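Game Economies and Live Games
Unit 4: Currencies, Sinks and Daily Rewards
Course notes, Trernatine College

Read these notes before the February lab. The lab uses the Purkulus data set, so install the client and make a character ahead of time. The free account is enough.

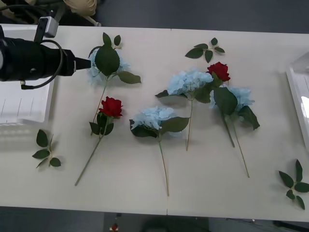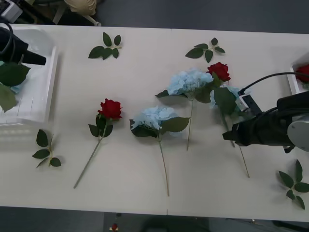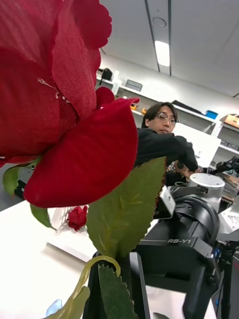
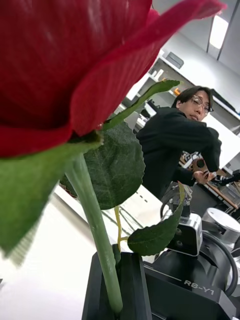
1. Sources and sinks

A source is anything that puts currency into a game. Monster drops, quest payouts and login bonuses are all sources. A sink takes currency out for good. Repair bills, travel fees and auction house cuts are sinks. A trade between two players is neither one. The gold changes hands but the total stays the same, apart from any fee the game keeps.

Students mix this up every term, so check your lab tables for it. If you have listed "sold sword to another player" as a source, move it to the transfers column.

2. Worked case: Purkulus

Purkulus is an online role-playing game set on the island of Urgate. It has 4 currencies:

Copper: earned from monsters and quests, spent on repairs and travel
Marks: earned from daily missions, spent on gear upgrades
Shells: earned in seasonal events, expire when the event ends
Gems: bought with real money, also given out in small amounts for achievements

Copper has the weakest sinks. A player at the level cap earns 108 copper per daily mission on top of the marks, and a full repair costs 5. Anyone who plays for a few weeks ends up with a pile they can't use. In the sample account we use for the lab, the balance is 2,994 copper, and the owner had stopped picking up drops.

Marks work better. Each upgrade costs more than the one before it, so the sink grows along with the player's income. The price jump at the last tier is steep, and you should look at whether it slows players down or makes them quit upgrading. The data set has enough in it to argue either way.

Shells are a time-limited currency. Expiry acts as a sink, though a rough one. Players who come back from a break and find their shells gone tend to complain, and some don't start the next event. A common fix is to convert leftovers to copper at a poor rate. Think about what that does to the copper problem.

3. Daily rewards

Two basic designs:

Streak. The reward goes up each day in a row and resets if you miss one.
Calendar. Rewards are claimed in order, and a missed day only delays the next one.

Streaks bring more people back on a given day. They also give a player who breaks a long streak a good reason to leave. Purkulus launched with a streak and later changed to a calendar. Compare the two login charts in the lab folder, and watch the scale on the left side, which is different on each.

4. Free items

When a free item comes from an achievement chain, players will often do content they would otherwise skip. The companion character Paul is the one to look at in Purkulus. He is unlocked by a hidden chain in the Urgate harbor zone, and his combat bonus is small. Plenty of players who already had better companions finished the chain anyway. For the discussion section, write a paragraph on what they were getting out of it. Collection, humor and bragging rights are all fair answers if you can back them up from the forum posts in the folder.

5. For the lab

Bring a table of every source and sink you can find in one hour of play. Note the level of your character at the start and at the end. Work alone on the table, then in pairs on the write-up. Late tables lose a grade step. Reading for next time is the chapter on auction houses, up to the section on price caps.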